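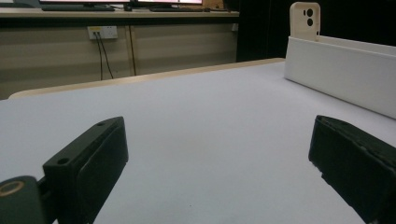 Photograph: Marin Lazarević

I've been putting off learning to mend my own shoes for years, mostly because there was always a man in a kiosk who'd do it for me. Then the kiosk by the station became a phone shop, and the next nearest cobbler was two buses away and only open when I was at work. So in May I signed up for an evening class at Softić, which is a shoe shop at the front and a proper repair workshop at the back, and I've been boring my friends about it ever since.

The class is taught by Blagoje Georgiev, who took one look at the brogues I'd brought in and asked who had been walking in them. Me, I said. He turned them over and showed me how the left heel had gone down at the outside corner while the right was nearly flat. I drag one foot, apparently! I'm 46 and had no idea. My mother, when I rang her, said of course I do, I've always done it.

We spent the whole first evening getting heels off. You work a blunt knife in between the top piece and the layer beneath, wiggle, swear a bit, and pull the old nails one by one with pincers. Blagoje likes his nails saved in a tin. The new rubber goes on with contact glue, painted on both sides, and then you have to leave it alone until it's barely tacky, and I am terrible at leaving things alone. My first heel slid sideways because I'd rushed it and I had to peel the whole thing off and begin again while everyone else was already trimming theirs.

Trimming is lovely, though. The rubber comes away in long curls and you finish with a rasp, then sandpaper, then a dark edge ink that gets into your cuticles and stays there for days (wear gloves – I didn't, and went to a christening like that).

By the third week I was going round the house looking for victims. My husband's walking boots, a pair of Arska sandals with a strap hanging off, my daughter's school shoes. The sandals were a failure. The strap was moulded into the sole and there was nothing to stitch to, so I glued it, and it held as far as the corner shop. Blagoje says plenty of shoes are made like that now and he turns them away at the counter, which he hates doing, as people tend to argue.

The boots went much better. I restitched the tongue with waxed thread and two needles, one from each side, and it took me an entire Sunday and most of a radio serial. It isn't pretty. My husband wore them up a very wet hill and reported dry feet, although he's kind and might have said so anyway.

If you fancy having a go, start with heels and start with shoes you don't love. You'll want a last or something solid to hold the shoe upside down, a decent knife, pincers, a rasp and a small hammer. I bought my iron last second-hand and it weighs as much as a toddler. It now lives on the stairs, where we've all stubbed our toes on it.

The next beginners' class starts after New Year and there's usually a waiting list, so ring the shop or put your name down at the counter. Take the brogues you're fondest of along as well, just to let Blagoje tell you how you walk.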